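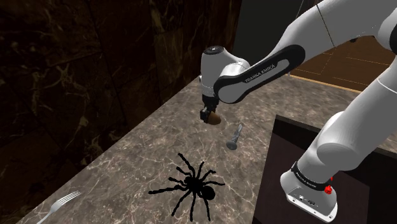

## 4. Sealing your stone worktop

Your Bivari worktop sealer is easy to live with, so please don't be nervous about this part. Most people take it slowly the first time and find it rather soothing by the second.

1. Clear a good stretch of worktop and wipe it with warm water and a drop of washing-up liquid. Rinse, then leave it overnight.
2. Shake the bottle well and pour a little on to the soft cloth - a small puddle is plenty. 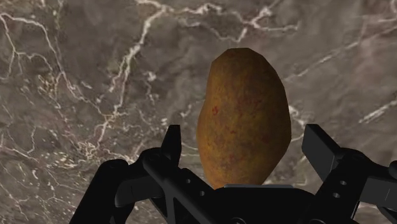 3. Work in gentle circles towards the wall, going back over any patch that looks dull. Leave it for 14 minutes, then buff with a clean, dry cloth.

**Caution:** Keep food well away until the sealer has fully dried, and open a window if you can.

**Note:** Dark stone sometimes looks a shade deeper after sealing. Try a hidden corner first if you're at all unsure.

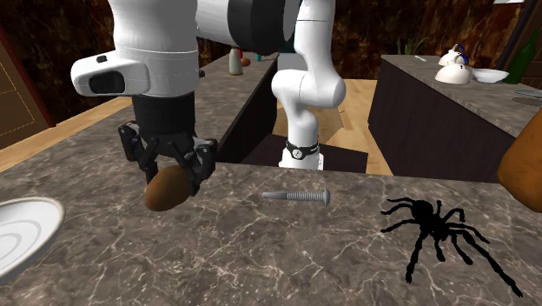 4. Put on a second coat the next day, in just the same way, and screw the cap back on firmly.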